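Last updated: 03/03/2026

Noreen Mulcahy wrote:
> Has anyone painted a room in that Noonan eggshell? Mine looks
> patchy after one coat and I'm tempted to give up and go
> back to white.

Don't give up, Noreen! I did our back room in February and the first coat looked awful — streaks all over, and I nearly cried. The second coat fixed nearly all of it. I let the first one sit overnight, went over the bumps with fine sandpaper, and used a short roller (the long fluffy kind just spits at you).
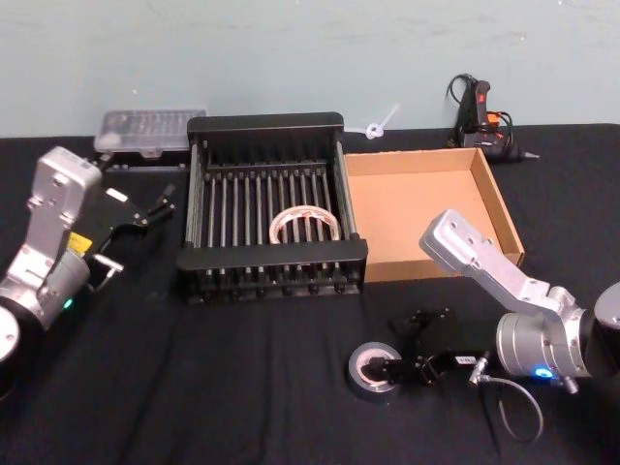
Pale blue-green wall behind the black cloth.

It does mark easily, I'll give you that. A damp sponge gets most scuffs off, but go gently or you'll end up with a shiny spot. I keep a jam jar of leftover paint for the stubborn ones, dabbed on with an old makeup sponge.

Two cans did my room, with enough left for the inside of a closet. Are you doing the ceiling too? I chickened out on ours and now it looks gray next to everything else.

Aoife Tully

Comments

Grollix: Same here, coat two made all the difference.

Riltell: What grit sandpaper did you use?

Aoife Tully: 220, Riltell, and very lightly!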